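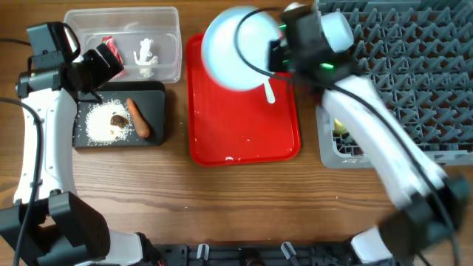 Cleaning Up Rice, and Other Small Kitchen Jobs

Rice is a nuisance to clean up because most people go at it too soon and with the wrong thing. A wet cloth on cooked rice gives you paste. A broom on cooked rice gives you a broom full of rice. The tips on this page cover spilled rice, cutting boards, trays, dish racks and clear storage tubs, with a section at the end on wooden tabletops. Most of it was first written for a handout we used to give to tenants at the Girnbridge flats, and it has been added to since then by whoever had something to add.

Cooked rice on a board or table

Pick up the bulk of it first. A bench scraper is best, a stiff plastic card is nearly as good, and the back of a table knife will do. Hold the scraper low and push toward the middle of the pile. If you push outward, the grains at the edge roll off and end up on the floor.

Leave the stray grains alone for an hour or so. Cooked rice that has dried out lets go of a hard surface and can be brushed into your hand. If you can't wait, roll a small ball of the rice you have already picked up and dab it on the loose grains. They stick to it. This works better than a paper towel.

For rice on carpet or a cloth placemat, waiting is the only good method. Let it dry overnight, then vacuum or shake it out.

Do not send large amounts of rice down the sink. It keeps swelling in the pipe. A few grains rinsed off a plate are no problem, but a pan's worth belongs in the compost or the trash.

Dry rice

Dry rice can be swept right away. Use a soft brush and short strokes, since a stiff one makes the grains jump. On a tabletop, fold a sheet of paper in half, open it flat against the edge, and brush the rice into the crease. You can then pour it wherever you like.

Uncooked rice that has only touched a clean, dry board can go back in the jar. Anything that has been on the floor should be thrown out.

Dark cutting boards

A black cutting board is handy for rice, onion, garlic, white fish and anything else pale, as you can see every bit you have missed. It is a poor choice for mushrooms, eggplant skin and black pepper, which disappear on it. If you own only one board and it is black, wipe it twice after cutting dark foods, and run your hand across it before you put it away.

Dark boards also hide stains, so people wash them less than they should. Wash after every use with hot water and dish soap, on both sides, even if only one side was used. Juice runs underneath.

A dull gray haze on a dark plastic board is usually hard water or fine knife scratches. To find out which, wipe a corner with white vinegar and leave it for a few minutes. If the haze goes, it was the water, and you can do the rest of the board the same way. If it stays, it is scratches and there is no cure. Replace the board when the grooves are deep enough to catch a fingernail.

To stop a board from sliding, lay a damp dishcloth flat underneath it. Fold the cloth once at most. A thick fold makes the board rock.

What to cut first

If rice, carrots and mushrooms are all going into the same dish, the order matters a little.

Carrots first. They leave almost nothing behind on the board, and they take the longest to cook. Cut a flat side on the carrot before slicing so that it can't roll. With a tapered carrot, cut the thick end into quarters lengthwise, the middle into halves, and leave the thin tip whole. Then slice across. The pieces come out close to the same size and cook evenly.

Mushrooms second. Wipe them with a barely damp cloth, trim the stem and slice. If you are using dried ones, soak them in warm water until the thickest part is soft, squeeze them out over the bowl and keep the liquid for the rice.

Rice shouldn't need the board at all, but plenty of people tip leftover rice out there to break up the lumps before frying it. If you do this, wet your hands first, and use a board with enough room that you aren't working at the edge. A rimmed tray is better still.

Using a tray as a work station

A plastic tray with a raised rim is one of the most useful things in a small kitchen. Serve from it, fill bowls on it, let children eat over it. Whatever falls stays inside the rim and can be tipped into the trash in one go.

When you spoon rice from one bowl to another, put both bowls on the tray and hold the one you are scraping at a tilt, low down. The higher you hold it, the farther the grains bounce.

Rinse the tray in cool water first if there is cooked rice on it. Hot water makes the starch tacky. Once the grains are off, wash it in hot soapy water as usual. Pay attention to the inside corner where the rim meets the base, as this is where food builds up. An old toothbrush gets into it.

Bright plastic trays can pick up a greasy film that ordinary washing won't shift. Sprinkle on baking soda, rub with a damp cloth and rinse. Skip scouring powder and the green side of the sponge, both of which take the shine off.

Store trays upright, on their long side, between the refrigerator and the wall or in a cabinet with a tension rod to hold them. Stacked flat, the one you want is always at the bottom.

Dish racks

Plastic dish racks get slimy in the places you don't look, mainly the feet and the underside of the slots. Once a week, empty the rack, turn it upside down in the sink and pour a kettle of hot (not boiling) water over it with a little dish soap. Scrub the slots with a bottle brush. Let it dry upside down before you use it again.

For lime scale, lay paper towels soaked in white vinegar over the crusted parts for half an hour and rinse. Never mix vinegar with bleach, and don't use one straight after the other.

Bowls dry faster if they lean than if they sit flat, rim down. Spoons should go in with the bowl of the spoon up. Put large bowls at one end and plates at the other, and leave the middle for things that come and go during the day.

If your rack sits directly on a wooden table or counter, put something under it. A folded towel works but has to be changed daily. A drip mat or a shallow tray can stay longer, so long as you empty it. Thắng Nông wrote to us in May to say that he props the back feet of his rack on two wine corks cut lengthwise, so the water runs to the front of the mat and is easy to wipe up. We tried it on an old Leemans rack and it worked well. The corks need replacing now and then.

Clear storage tubs

Clear tubs are good for anything people keep asking you to find. Sauce packets, tea bags, birthday candles, the small toys that live in the kitchen whether you want them there or not. You can check the contents from across the room and nobody needs to read a label.

Keep food and toys in separate tubs if you can. If they share one, keep only sealed packets in it and wash the toys when you wash the tub. Plastic figures can go in a bowl of warm soapy water. Check for a hole or seam first, and squeeze out any water that gets in, or you will have mold inside the toy by the end of the month.

Wash clear tubs by hand. The dishwasher turns many of them cloudy, and the cloudiness doesn't come off. Dry them with a cloth to avoid water spots. If a tub smells of what was in it before, crumple a sheet of newspaper inside, close the lid and leave it until the next day.

Measure the shelf before buying. Joaquín Ojeda bought 11 tubs for his pantry in Enlow and found that only 9 would go in with their lids on. The lid often sticks out past the tub by a finger's width on each side, and the size printed on the sticker doesn't always include it.

Wooden tabletops

Work along the grain, whether you are wiping, scraping or oiling. Crumbs and grains sit in the lines of the wood, and going across them pushes the dirt in.

For everyday cleaning, use a cloth wrung out until it no longer drips, then a dry cloth right after. Dried starch can be softened by laying the damp cloth on it for two minutes. Lift it with a plastic scraper held nearly flat. Metal will leave a mark.

White rings from hot bowls are moisture caught in the finish. Try a little plain petroleum jelly, left on overnight and wiped off in the morning. Fresh rings usually go. Old ones may need a second night.

Oiled tables want a thin coat of oil when water stops beading on them. Sunday evening is a good time for it, after the dishes, so that the table has the whole night to dry. Wipe off every bit of extra oil before you go to bed. Spread the oily rags flat outdoors until they are fully dry, as rags left in a ball can catch fire on their own.

Varnished tables do not need oil and will only get sticky if you use it.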